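Imprimir | Enviar por correo electrónico

Informe de avance al organismo financiador
Proyecto Lindqvist: buenas prácticas para la manipulación bimanual de objetos de uso cotidiano
Centro de ensayos de Jastville, 22 de enero de 2024

1. Objeto del informe

El presente documento da cuenta de los trabajos realizados desde noviembre en el marco del segundo paquete de actividades, relativo a la redacción y prueba de normas internas para puestos con dos brazos. La coordinación corresponde a Orvokki Seppälä; la revisión de seguridad, a Lempi Halonen. La empresa Fonberg participa como entidad asociada en la validación de los procedimientos.

2. Estado del reglamento

El borrador del reglamento consta de 38 disposiciones, de las cuales siete siguen pendientes de acuerdo con Fonberg. Las restantes se aplican ya en el puesto de Jastville. Regulan la fijación de los brazos a la mesa, el recorrido del cableado, la delimitación de la zona de trabajo compartida y el registro de cada sesión.

La tarea de referencia elegida para el periodo es la manipulación de sandalias en un recipiente de plástico. Se trata de un objeto ligero, con una abertura bajo la tira que admite varios tipos de agarre, y plantea la cuestión que más ha ocupado al equipo: qué brazo tiene prioridad cuando ambos trabajan sobre el mismo recipiente.
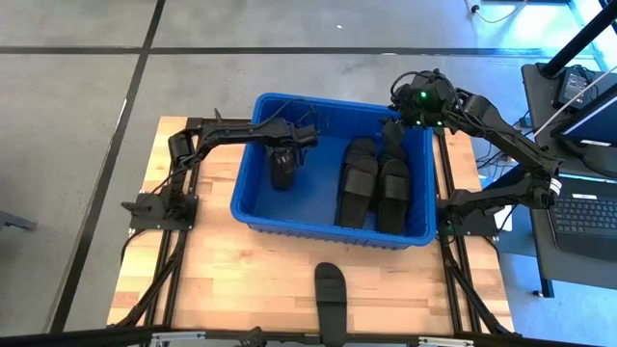 La disposición 12 establece que solo un brazo podrá descender al interior del recipiente mientras el otro permanezca en espera junto al borde. La disposición 13 obliga a anotar toda excepción en el registro, con indicación del operador responsable. Ambas fueron objeto de observaciones por parte de Fonberg, que solicitó una definición más precisa de «posición de espera». La nueva redacción se remitirá con el próximo informe.

3. Sesiones de verificación

Se programaron 55 sesiones y se completaron 53. Las dos restantes se aplazaron por falta de personal habilitado y se incorporan al calendario del periodo siguiente. En cada sesión se comprobó el cumplimiento de la lista previa al arranque y se archivaron las grabaciones de las cámaras de muñeca, conforme a la disposición 21.
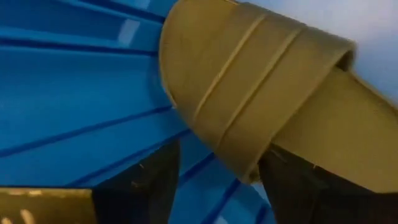 Sandalia y dedos de la pinza, vistos desde la cámara del brazo. Puesto de Jastville.

La revisión de las grabaciones ha llevado a modificar el apartado sobre agarres. El texto anterior exigía describir el punto de contacto en términos generales; el actual pide señalar si este se produce en la tira, en la plantilla o en la parte inferior.

4. Incidencias y desviaciones

No se han registrado incidencias con daños personales. El manual de formación, cuya maquetación se encargó a Brokis, acumula retraso y no podrá entregarse en la fecha comprometida. Se solicita al organismo financiador autorización para trasladar dicha entrega al periodo siguiente, sin variación presupuestaria.

5. Próximos pasos

Cierre de las disposiciones pendientes, celebración de las sesiones aplazadas y envío del texto consolidado a Lempi Halonen para su revisión de seguridad. Las observaciones al presente informe deberán dirigirse por escrito a Orvokki Seppälä.

Versión para imprimir | Enviar esta página por correo electrónico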